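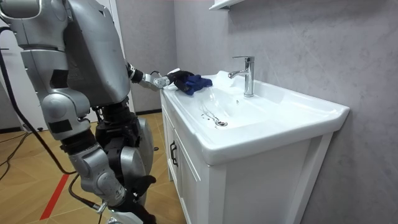

Blue cloth, white sink.

June 23, 2023

Okay so the big news is I have finally started the family cookbook, or the family recipe pile, or whatever it ends up being, and I'm already in way over my head! I pulled the two shoeboxes down from the top of the hall closet after breakfast and by lunch the whole dining table was index cards. Some are typed. Most are in my grandmother's handwriting, which slants so hard to the right it looks like it's trying to leave the card. And a bunch of them have nothing on them except ingredients. No steps, no oven temperature, just "flour, lard, buttermilk, the usual." The usual what?? Grandma, please.

I got through the breads and that's it. There are five cards for the same brown loaf, the one she brought with her from Nernuncombe, and no two agree. One says molasses, one says honey, one has molasses crossed out and then written back in underneath. My aunt swears it was always honey. I remember the loaf being nearly black, so I'm on team molasses, but I was also maybe seven, and I thought everything was nearly black because she baked it till the crust could chip a tooth.

Then there's the Asau notebook, which is a whole other problem. She lived there two years before my mom was born and apparently spent the entire time writing down soups. It's all in pencil and the pencil is fading, so I sat by the window holding pages up at an angle like some kind of detective. I could make out a fish soup, something with green bananas, and a page that just says "do not make this again" with no hint of what this was. I'm putting that page in the book. I don't care what anyone says.

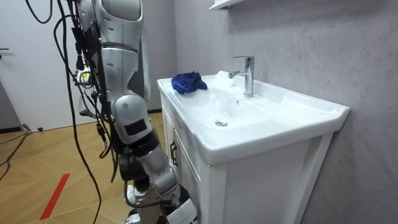 The pickle cards are what really got me this afternoon, because she kept them separate, with a rubber band around them that snapped the second I touched it. Dill, bread and butter, watermelon rind, a green tomato one I don't remember ever eating. She did all her canning in that little kitchen with no fan and no counter, and I kept thinking about the color she painted it, a pale gray a lot like the wall behind that white vanity, only hers was smooth and mine would be covered in vinegar splashes inside a week. She'd have jars on the windowsill, jars on the chairs, jars down the hall. If you wanted to sit you had to ask the pickles first.

Anyway, the printing. I priced it out at Leblanc and it's 2,480 for a proper hardcover run with color pages, and I laughed out loud and closed the laptop. Then I opened it again, because I'm me. Spiral bound is much cheaper and it lies flat on the counter, which my sister says is the whole point of a cookbook, and she's right, but I had my heart set on a spine with the title on it. Maybe I do a couple of nice ones and the rest spiral? I want them ready by November so I can hand them out before the holiday cooking starts.

I tested one thing tonight so I'd feel like I got somewhere. It was the Herken cookies, the card with the butter stain shaped like a boot. The dough was so dry I nearly gave up, and then I noticed she'd written "2 eggs" on the BACK of the card, all by itself. So now I have to turn over every card in both boxes and check. Cookies came out fine, a little pale. I ate more than two standing at the stove and the rest are in the tin.

Need rubber bands. Need a better lamp for the pencil pages. Call my aunt about the honey.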